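Shared workshop opens its robot bench to members

WILTSIDE, Oct 21, 2024 - Members of the Drerkelley Shared Workshop have finished the first stage of a home-grown robot bench that they hope will learn to take apart old office computers and, one day, put them back together again.

The project is called Pedetti. It was started in March by a small group who meet in the back half of the workshop on Gill Street, and it has grown to 17 regulars. They include a retired millwright, a pair of high school students, two nurses and a fellow who repairs accordions. Most had never touched a robot arm before they signed up.

"We've had a blast," said Heikki Kokkonen, who leads the build. "People come in to sharpen a chisel, they see the arms going, and an hour later they're on the floor with us arguing about how wide a slot should be. I love it!"

What's on the bench

The work centres on Dell desktop towers, the kind that offices clear out by the pallet. Each one is laid on its side with the side panel off, so that the board, the power supply and the cables can all be reached from above. Members then guide a gripper through small jobs inside the case while a camera close to the fingers records what the gripper sees.

Next to the computer goes the fixture plate, a grey 3D-printed panel with posts, notches and square sockets. It is the part of the build the group is proudest of. The plate was drawn by members, printed on the workshop's own machines and reprinted more often than anyone cares to remember. The current version is number five, and the colour was whatever filament happened to be on sale.
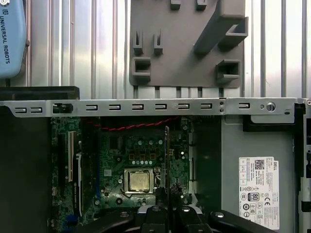

Why old computers?

The group looked at toasters, bicycle hubs and sewing machines before settling on desktops. A tower has a bit of everything in it: screws, clips, levers, cards that slide and wires that flop about. The wires are the hard part. A memory stick stays where you put it, but a cable bundle sits differently every time the case is moved, and a program that worked nicely last week can be no use at all on the next machine.

Members have logged 382 practice runs so far. Plenty of them went nowhere, and those are kept too. The group writes up every run on a sheet by the door, with a note on what was tried and who was driving, and the sheets are typed up at the end of the month.

"The memory slots are my favourite," said Kokkonen. "There's so little room between those and the processor. You find out very quickly whether you've lined things up properly, and when you have, it feels terrific."

New members usually spend their first night doing the same jobs by hand, with a notebook beside them. It slows people down in a good way, and it gives the group a plain-language list of steps that can be argued over before any of it is tried on the arm.

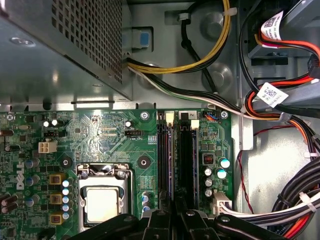

Built by hand, on a budget

The bench was put together over 84 evenings. Its top is slatted aluminum, which lets the fixtures be shifted along and bolted down again wherever they are wanted. Members did the cutting, drilling and wiring themselves, and most of the hardware came from the workshop's scrap racks. There are still a few things to sort out, including a better place to hang the cables and a stool that is the right height for the person at the controls.

Drawings for the fixture plate, along with the parts list and the build notes, are kept in a binder at the front desk. Anyone is welcome to copy them. The group would be very glad to hear from other workshops that have tried something similar, especially if they have found a tidy way of holding small screws.

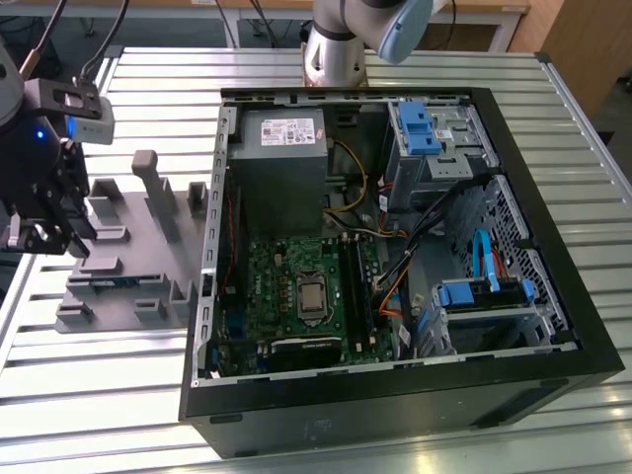 Come and try it

The robot bench is open to all workshop members once they have done the short safety session, and guests can come along with a member. No programming experience is needed. Closed shoes are a must, and long hair has to be tied back.

The group is also looking for donated desktop towers, working or dead. Please take out any hard drives you want to keep before dropping a machine off at the Gill Street door.

Over the winter the members plan to start on power connectors, with fan plugs to follow if there is time.

Media contact: Heikki Kokkonen, Pedetti build lead, Drerkelley Shared Workshop, Gill Street, Wiltside. Interviews and bench visits can be set up through the front desk.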